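Vinon Guest House — Kitchen and Dining Room Safety Check

Checked by: Akosua Nutsugah
Date: Mon 12 September
Copy to: Lukian Nazarenko (house manager), Marisa Messina (breakfast and bar)
Previous check: May

Marks used: OK, Minor (fix at next chance), Fix (before next guests), N/A

1. FLOORS AND WAYS OUT

1.1 Floor clean and dry at time of check — OK
1.2 Mats flat, no curled corners — Minor
Comment: The mat by the sink has started to lift at one end. Turned it round for now. Needs replacing before winter.
1.3 Back door opens fully from inside without a key — OK
1.4 Route from dining room to front hall clear — Fix
Comment: Two high chairs were folded against the wall in the passage. Moved to the linen room during the check. Please keep them there between uses.
1.5 Exit light over back door working — OK

2. FIRE AND HEAT

2.1 Extinguisher on its bracket, gauge in the green — OK
2.2 Extinguisher service tag in date — OK
2.3 Fire blanket within reach of the range, tabs hanging free — Minor
Comment: One tab was tucked up inside the case. Pulled down.
2.4 Smoke alarm in dining room tested — OK
2.5 Heat alarm in kitchen tested — OK
Comment: Slow to stop after the button is released. Lukian to ask the electrician about it on his next visit.
2.6 Hood filters free of grease — Fix
Comment: Same comment as in May. They go through the dishwasher on the hot cycle, one at a time, and they have to be dry before they go back in. Tetteh Agyeman has agreed to do this on the first of each month and initial the sheet inside the pantry door.
2.7 No towels or paper stored over the range — OK

3. ELECTRICAL

3.1 Cords on kettle, toaster and mixer undamaged — Minor
Comment: Toaster cord is sound but runs behind the kettle. Move the toaster to the other outlet.
3.2 Outlets near sink trip when test button is pressed — OK
3.3 No extension cords in permanent use — Fix
Comment: The lamp on the sideboard is still on an extension cord under the rug. Unplugged. Do not plug it back in until the rug is moved or the lamp is.

4. HOT WATER AND REFRIGERATION

4.1 Hot water at hand sink — OK
Comment: Reads 122 at the kitchen tap (Fahrenheit). Leave the heater setting where it is. The warning sticker by the hand sink is fading and should be reprinted.
4.2 Refrigerator at 40 or below — OK
4.3 Freezer door seal clean and closing — Minor
Comment: Crumbs in the lower seal. Wiped out. Door closes properly now.
4.4 Opened food labeled with date — Fix
Comment: Three tubs without labels, all discarded. The tape and marker are in the top drawer.

5. KNIVES, SHARPS AND CLEANING PRODUCTS

5.1 Knives in block or on magnet, none loose in drawers — OK
5.2 Cleaning products stored apart from food — OK
5.3 All spray bottles labeled — Minor
Comment: One bottle had a label too worn to read. Emptied and thrown out.
5.4 First aid box stocked — Minor
Comment: Low on small bandages and out of burn gel. Wumpini Osei to restock.

6. GLASSES AND STEMWARE

6.1 Glasses checked for chips at rim and base — OK
Comment: Run a fingertip lightly round the outside of the rim, never the inside. Anything chipped goes in the cardboard box marked BROKEN, and that box does not go in the regular trash bag.
6.2 Colored wine glasses in good condition — OK
Comment: The colored ones are harder to check by eye than the clear ones. Hold them by the stem under the counter light and turn them slowly.
6.3 Wire rack steady, no bent hooks or sharp ends — OK
Comment: Rocked it gently from both sides, empty and loaded. The wavy wire along the lower side needs a wipe, dust collects in the curves. Use a soft cloth. A scouring pad will take the gold off.
6.4 Rack set back from counter edge — Minor
Comment: It gets pulled forward when people reach for the corkscrew. Marisa to find the corkscrew another home.
6.5 Glasses loaded evenly, not all at one end — OK
6.6 Marble-patterned surface under rack clean — OK
Comment: Water drops are hard to spot among the white veins. Wipe it down after every load even if it looks dry — a glass set on a wet patch can slide.

7. ITEMS CARRIED OVER

Hood filters (2.6), from May. Extension cord (3.3), from May. Everything else from the last sheet has been closed.

8. TO DO BEFORE NEXT GUESTS

Filters — Tetteh
Lamp and rug — Lukian
Burn gel and bandages — Wumpini
Toaster to other outlet — Marisa
Sticker by hand sink — Akosua

Signed sheet is in the blue binder. If you finish a job, write the day next to it and initial it.
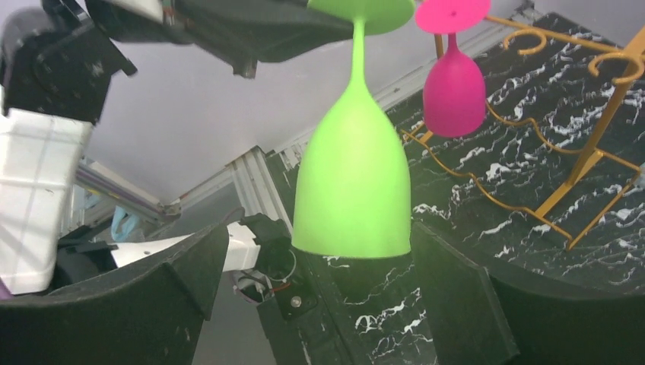 Item 6: Green and pink wine glasses, upside down, with the gold wire rack.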